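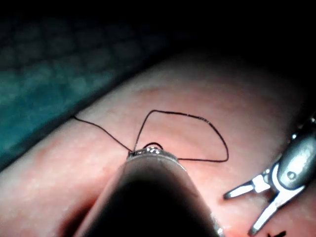 缝合练习,线在垫子上拉出一个大圈。

# 参观机器人缝合演示要注意什么?线为什么老是摊在一边?

**发帖:河边第三棵树** 
版块:参观与开放日 
2024年12月

上个月我去了 Prostotville 的开放日,看了手术机器人缝合练习的演示。主办的是 Atside 培训中心,一场30分钟,我报的是下午那场。因为前面一场拖了时间,轮到我们的时候讲解很赶,很多东西没听明白。

我自己是做工业自动化维护的,平时接触的是码垛和上下料,对医疗这块完全不懂。1月份我们单位想组织同事再去一次,由我负责联系,所以想先把几个问题弄清楚:

1. 打结之前,线在垫子上摊开很大一圈,另一把钳子张着口在旁边等。工业上我们会尽量让线缆收紧、有导向,这里为什么放着不管?是操作的人不熟练,还是本来就这样?
2. 讲解员说这套东西是“主从”的,人在控制台那边动手,这边跟着动。那它还算自动化吗?回去写参观总结,我不知道该归到哪一类。
3. 团体参观能不能上手?宣传单上写了“体验”两个字,我们那场没有安排。
4. 站在哪里看得清楚?我站在台子侧后方,基本上只看到了支架和别人的后脑勺。

另外,宣传单上的团体价是1495,没写含不含讲解,也没写是几个人的价。有人订过的话麻烦说一下。

---

**慢车道** 回复:

我在医院器械科工作,去过 Atside 两次,一次是开放日,一次是单位组织的。按你的顺序说。

线的问题。用器械打结一般是这样:一把持针器夹住线,把线在器械头上绕一圈或两圈,然后另一把器械伸过来,从圈里夹住线尾拉出去。绕线的时候必须有一段线是松的,松的部分就摊在组织表面。收得太紧,圈套不上去,一动就从器械头上滑掉。所以摊开一圈属于正常情况,跟熟练不熟练关系不大。熟练的人线圈会小一点,位置也固定一点。初学者常见的毛病是线留得太长,绕完之后找不到线尾。

还有一点和你们的线缆不一样:很多手术机器人没有力反馈,或者力反馈很弱,操作的人主要靠眼睛看线的形状来判断松紧。线绷直了,组织表面开始被提起来,就该停了。你下次去可以盯着这个地方看,比看机械臂怎么转有意思。 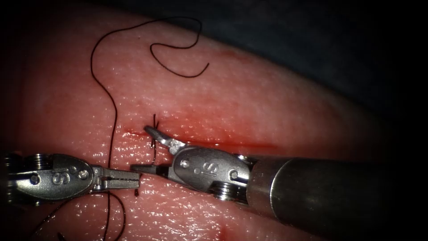 左右两把器械的头部靠近切口上的线结,长线留在左侧。

看这一步时,可以留意两把器械的尖端。两边靠得很近,打结的动作幅度都不大。腕部能弯,这是它和普通腔镜器械最大的区别。普通腔镜器械是直杆,想从侧面去夹线尾,得整根杆子换角度。腕部后面能看到带槽的小滑轮,里面走钢丝,关节由钢丝牵着转。你是做维护的,应该一看就懂。钢丝传动有寿命,所以器械一般有使用次数的限制,到次数就要换。具体多少次要看型号,去的时候可以问。

第二个问题。主从操作严格说叫遥操作,机器不自己做决定。它会做一些处理,比如滤掉手抖,把手上的大动作按比例缩小。总结里建议写“机器人辅助”,别写“自动缝合”。我们科里有人写成自动缝合,被领导退回来改了。

第三个问题,团体可以上手,但要提前说,而且上手用的是 Trotine 模拟台,和演示的那台不是同一台。模拟台上先练转移小环,做完了才让碰线。我们那次一个人分到的时间很短,只够把小环挪完。想练打结的话,一次参观肯定不够。

第四个问题,别站在台子旁边。找显示屏,站到屏幕正前方。台子旁边只能看到器械杆子在动,针线都看不清。想看器械结构,等演示结束再过去,他们会把换下来的器械放在托盘里给人看,可以拍照,别伸手拿。

价格我不清楚,我们是走单位对公的,单子没经过我手。

---

**Sin路口卖豆浆** 回复:

去年带孩子去过散客场,没有上手环节,讲解倒是有。停车很难,Prostotville 南门那个停车场开放日当天不让外来车进,只能停到 Sin 路那边走过去。建议坐公交。

里面空调开得低,多穿一件。孩子太小的话不太建议,垫子上有红色的东西,看着像血,我家那个看了两眼就要出去。

上手的我没玩过,不懂。

---

**接线端子** 回复:

补充一下价格,我11月替公司问过。1495是一个团的价,含讲解和一场演示,不含模拟台。模拟台另外加300,订的时候要单独勾选,不勾就默认没有,到了现场再加他们不一定排得出来。还要交300押金,人到了就退,我们是当天退的。

人数上限我问的时候对方说看场地安排,没给准数,你最好写邮件让他们书面回复。电话里说的和后来单子上的对不上,我们就为这个来回改了两次。

关于楼主第一个问题,我也是做自动化的,说点自己的看法,不一定对。我们做线缆导向,前提是路径固定,每个循环都一样。缝合每一针的位置、角度和剩下的线长都在变,缝一针线就短一截,导向装置没地方装,装了也会挡视野。线放在组织上,至少一直看得见。我当时问讲解员有没有人在做自动打结,他说有研究在做,难的地方是识别线,线细,又会自己叠在一起,软件分不清哪一段压着哪一段。再细的他没讲,我也没追问。

楼上说散客场没有上手,这个我问到的也是一样,只有团体场能加。

---

**河边第三棵树** 补充:

谢谢各位。总结我已经改成“机器人辅助”了。邮件今天发过去了,问了人数上限和模拟台能排几个人,也问了能不能把演示放在前半段,免得又像上次那样讲到一半就清场。

@慢车道 滑轮那个我确实没注意,当时光顾着看线了。器械使用次数的问题已经记到提问清单里,我们班组的人应该最关心这个。

@接线端子 押金是转账还是现场刷卡?我们财务要提前走流程。

---

**接线端子** 回复:

转账,原路退回。备注里写团名,别写个人名字,我们第一次写错了,他们没对上账。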